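Nuston Bench Guide
Section 4: Setting up a cloth-handling session

Read this section before you record any trials for the Gitia method. It covers the two-arm bench with one head camera and one camera at each wrist. The method learns from all of the views together, so the bench must be laid out in the same way each time.

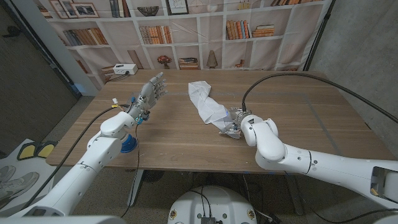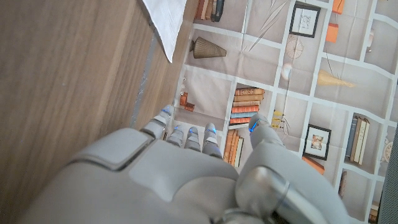
Head view, then a wrist view.

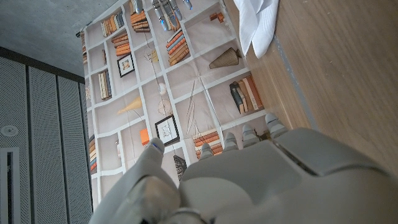
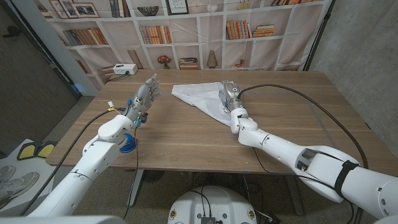 4.1 Before you start

1. Set the table height and lock the legs.
2. Hang the backdrop behind the table and clamp it to the stand. Small creases do not matter. Do not change the print part way through a set.
3. Run the arm cables so that each wrist can turn fully without pulling.
4. Switch on the arms and wait for both hands to report ready.

Caution: Keep clear of the table while the arms move to their start pose. The stop button must be within reach of the operator at all times.

4.2 Recording a trial

1. Drop one white cloth on the table from the height given on the trial card. Do not smooth it.
2. Open a new trial in Kamath and check that all the camera views are live.
3. Start recording, then start the arms.
4. Stop the trial when the cloth has been released or after 60 seconds, whichever comes first.
5. Mark the trial as complete, partial or failed. Keep failed trials.

Note: If a wrist view freezes, discard the trial and reseat the connector. Kamath does not fill in missing pictures.

4.3 How many trials are needed

The Orkthorpe set holds 837 trials. Of these, 329 were recorded with both wrist cameras and the rest with the head camera only. Models trained on the smaller group found the cloth corner more often than models trained on the head view alone. The gain was largest when a hand hid part of the cloth from above. We saw no clear gain on cloths that had landed nearly flat.

For a new bench, record 365 trials before the first training run. Fewer than this gave uneven results between runs.

4.4 After the session

1. Return both arms to the rest pose before cutting the power.
2. Copy the trials to the store and check the file count against the log.

Revised 12/09/2025. For camera calibration, go to Section 5.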